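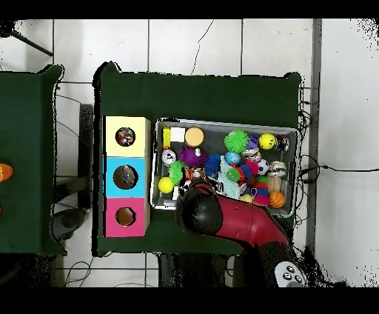
Ticket 645: Sorting table, back room
Site: Branthorpe
Status: Closed
Category: Toys and equipment / storage
Opened: August 2018

Problem as reported

The grey bin on the green table is too full. Small toys are getting lost under the big ones and tidying up at the end of a session takes too long. The stack of three coloured cubes next to it was bought to take the small items, but things put in through the round holes don't stay sorted and some are hard to get out again. Table can't be used for anything else while the bin is on it.

Items on the table

Stack of three cubes: yellow on top, blue in the middle, pink at the bottom. Round hole in the face of each.
Grey plastic bin, rectangular, light rim.
Contents of bin: spiky balls, sports balls, a yellow smiley-face ball, small globe ball, pom-poms, blocks, a toy clock with a red rim, a jar with a metal lid, wooden sticks, a small figurine, a plastic bag and other bits.

The bin is a Tostivden, 40 litre. The cubes are from Pimo and came as a set.

First checks

Asked whether the bin could simply be swapped for a bigger one. Answer from the room: no. A bigger bin won't fit on the table next to the cubes, and it would be too heavy to lift when full. A deeper one would make the lost toys problem worse.

Asked whether the cubes are faulty. They aren't. The holes are the size given on the Pimo sheet. The trouble is what gets put in them. Anyone tidying in a hurry posts whatever fits, so the yellow cube ends up with a mixture and the other two get odds and ends.

Checked the floor under the table. There are a few thin cracks in the white tiles. None of them has a raised edge and the table does not rock. Logged separately, not part of this ticket.

Attempt 1: sort by colour

Tried matching toys to cubes by colour. Yellow things in the yellow cube, blue in the blue, pink and red in the pink.

Result: did not work. There is nowhere for green or purple to go, and several of the toys are more than one colour. Children asked where the football went and got different answers from different adults. The larger balls won't pass through the holes at all, so they went back in the bin whatever colour they were. Dropped after four sessions.

Attempt 2: sort by size

Anything smaller than the hole goes in a cube, anything bigger stays in the bin.

Result: better, but not enough. The bin was easier to look through. The cubes filled up quickly and the pom-poms were the main cause. They pack down, then a block goes in on top and the whole lot has to be tipped out to find anything. Two pom-poms got wedged at the back of the pink cube and had to be hooked out with one of the wooden sticks.

Reply from the room lead: size is easy to explain to the children and they liked posting things through. Would like to keep that part if possible.

Attempt 3: sort by kind

Worked out the groups from what was in the bin, using the heading "what would you go looking for it as". This gave:

Yellow cube: blocks only.
Blue cube: small figures and odd small toys.
Pink cube: pom-poms only, no blocks on top.
Grey bin: spiky balls, sports balls, globe ball, smiley ball, anything too big for a hole.
Shelf: clock, jar, sticks.

The clock went to the shelf because it is used at the start of the session and was always at the bottom by then. The jar went up with it. The sticks were standing next to the jar and kept falling across the other toys, so they now live in a lidded box from Aidoo that we already had in the cupboard.

Result: works. Tidying at the end of the session came down to a few minutes. The pink cube still gets the odd block in it.

Plastic bag

The thin teal bag that was in among the toys has been taken out and put in the recycling. Please do not leave bags of any kind in the bin. If toys arrive in a bag, empty it and take the bag away before the toys go out on the table.

Pom-poms

A question came up about whether the pom-poms should be out at all with the younger group. Agreed they should not. They are for the older group only. Before a younger session the pink cube is emptied into a tub and the tub goes in the high cupboard. This is now on the opening sheet.

Cleaning

Spiky balls hold fluff and crumbs between the spikes. Wash in a bowl of warm soapy water with a nail brush, rinse, and leave on a towel overnight. Don't put them back in the bin damp. The plain balls can be wiped. The pom-poms don't wash well and should be replaced when they go flat.

The cubes can be wiped inside by hand through the hole. Use a cloth wrung out well. Do not spray into them.

Parts and costs

Replacement pom-poms, one bag of 400, ordered.
Labels for the cubes, picture and word, made in house.
No new bin needed.

Follow-up, October

Reopened by the room lead. The labels had come off the yellow and blue cubes. They had been stuck on the front, next to the hole, where every hand rubs against them. New ones have gone on the side and are covered with clear tape. Pink label was still on but moved to match.

Bin checked at the same time. Found one purple block, one pom-pom and a sock. Block and pom-pom returned to their cubes. Sock is in lost property.

Asked whether the same layout should be used on the second green table. Yes, but with a bin only for now. There is one set of cubes and it stays where it is. If a second set is wanted, raise a new request under ticket 49, which is the open one for furniture and large items.

Outstanding

Opening sheet to be reprinted with the shelf items added.
Spare lid for the Aidoo box, still waiting.

Closed again. Reopen under the same number if the bin starts filling up.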